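Finish for a pine kitchen table that gets used every day

I bought an unfinished pine table from a secondhand place in Vikbridge and sanded it down to 180. It's for our kitchen, so it will see hot plates, homework, spilled juice and a cat. I've read so much about finishes that I know less than when I started. One person says oil only, the next says oil is useless on pine and to use water-based polyurethane. I don't have a spray setup and I'd be doing this in an unheated garage. The can I already own is a hardwax oil left over from a shelf, maybe half full. Can I use that, or should I buy something else? I'd like the wood to stay pale if possible.

Also, do I need to do the underside?

sheehan_road

Valbona Dervishi

For a kitchen table I would go with water-based polyurethane in satin. It stays the clearest of the common finishes. Oil-based poly goes on amber and gets darker, and on pine that ends up orange in a few years.

What I did on ours:

Vacuum the top, then wipe it with a barely damp cloth and let it dry. This raises the grain. Sand lightly with 220 by hand, just enough to knock off the fuzz. Don't lean on it or you'll be back where you started.

Stir the can, don't shake it. Brush on a thin coat along the grain with a synthetic brush. Keep a wet edge and don't go back over a spot that has started to set. Wait the time on the can, scuff with 320, wipe off the dust and coat again. I put 4 coats on the top and 2 on the legs.

The garage is your real problem this time of year. Read the minimum temperature on the can and believe it. Mine stayed cloudy in one corner the first time and I had to sand it off. If you can clear a space indoors for a weekend, do it there with a window open, or wait for spring.

Yes, do the underside. One or two coats is fine and it doesn't have to be pretty. A top that's sealed on one face and bare on the other takes up moisture unevenly and can cup.

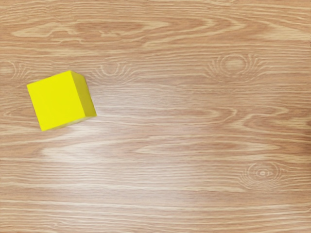
Last edited by Valbona Dervishi on Dec 17, 2020

I forgot to say something about knots. If yours has any with sap in them, wipe them with mineral spirits and let that dry before the first coat. You can spot prime knots with clear dewaxed shellac as well, and that also helps if you don't know what was on the table before. Try it on the underside first – shellac can warm up the color a little.

Full cure takes weeks even though it feels dry the next day. Use placemats and don't leave anything rubber sitting on it until then.

Berkinano

I'd use the hardwax oil you have. It's less tough than poly but you can fix it. When a poly top gets a bad scratch you usually end up sanding the whole thing, and with oil you can rub down one patch and put more on. Ours has been oiled every July for years and it looks fine for a table with kids at it.

Two cautions. Half a can may not be enough for the top and the underside, so check the coverage on the label before you start. And if it has been open a long time, look for a skin or lumps. Strain it or throw it out.

It will darken pine some. There are versions with a bit of white in them that keep it paler, if that matters to you.

Lay the used rags out flat outdoors to dry, or put them in a metal can of water with a lid. Don't ball them up in the trash. They can catch fire on their own.

fendumdale_3000

poly. my brother in law oiled his and it has rings all over it. also use coasters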